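The Afterlife of a Jumper

At the Harbridge textile rooms, knitwear is no longer thrown away at the first sign of wear. A report on a programme that has put mending back into working life.

A jumper rarely fails all at once. The elbow thins, the cuff loses its spring, a stitch gives way at the hem and is left for a week, then for a season. By the time the owner looks at it properly, the garment has usually been moved to the back of the drawer.

The Harbridge Knitwear Programme was established to deal with garments at precisely this stage. In its first full year it received 388 pieces from households, schools and workplaces in the district. The greater part were cardigans and jumpers in everyday wear, and few had any value on the resale market. Their owners simply wished to go on wearing them.

Kathleen Gilmartin, who directs the programme, trained as a hand-frame knitter and spent 20 years in sampling before turning to repair. She is firm on the matter of what should be accepted. "We take what people wear," she says. "A plain jumper that is put on three times a week deserves the same attention as a christening shawl."

Each piece is first laid flat and examined along its edges. Hems and cuffs are looked at before anything else. They bear the daily strain of pulling on and pushing up, and they show how the garment was made. A ribbed edge that has been knitted in one with the sleeve may be unpicked and worked again from the last sound row. One that has been linked on separately can be taken off whole and replaced. Rolled edges present a question of their own. Some are intended by the designer, and some are the result of a rib that has been stretched in the wash, and the mender must decide which before touching a needle.

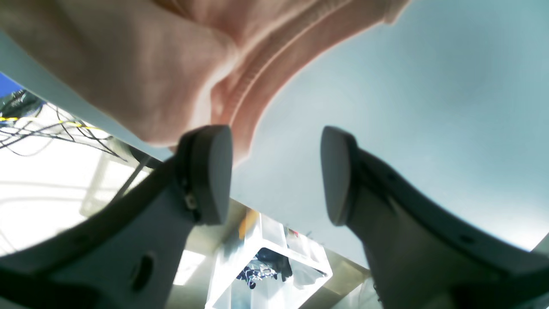

Niamh Duggan
Contributing Editor, Craft and Textiles

Soft knits in pale shades are among the most demanding pieces to come through the rooms. A peach-pink cuff with a slightly fuzzy surface will forgive a small unevenness in the stitch, as the raised fibres cover the join, but it will not forgive a yarn that is a shade too yellow or too cold. Ms Gilmartin's colleagues keep their mending yarns in shallow drawers by the north wall and match them by daylight only. On dark January afternoons, colour matching stops at three o'clock and the remaining hours are given over to washing, blocking and correspondence.

The yarn library itself came largely from one source. When the Sheehan mill closed its sample department, nearly 2,000 cones and part-cones were offered to the programme on condition that they be used and not kept for display. Ruairí Mac Giolla, who catalogued them, arranged the collection by thickness first and by colour second. It is an order that surprises visitors, although menders find it natural. A yarn of the right weight in a neighbouring shade can often be blended with a second strand. A perfect colour in the wrong weight is of very little use.

Training is offered in evening courses of 10 sessions. The first two are spent entirely on handling: how to fold a jumper so that the shoulders do not drag, how to read the direction of the knitting, how to turn back a cuff without straining the rib. Darning begins in the third week, and learners are asked to bring a garment of their own.

Colm Ní Bhriain completed the course last spring and now teaches on it. "People arrive wanting an invisible repair," he says. "By the end, about half of them have chosen a contrasting yarn. They have put in the hours and would like to see them."

Advice on care forms the last part of the programme's work. Every garment is returned with a short printed note, which recommends cool washing, drying flat with the sleeves laid alongside the body, and folding in place of hanging. Pilling should be removed with a comb, a little at a time, and only when the knit is fully dry. Sleeves are best pushed up from the forearm and not pulled by the cuff – a small habit that does a good deal to keep a rib in shape.

The rooms are open for the handing in of garments on weekday mornings. Pieces should be clean, and any spare yarn or buttons supplied at the time of purchase should be brought with them. The next evening course is already full, and a waiting list is held at the front desk.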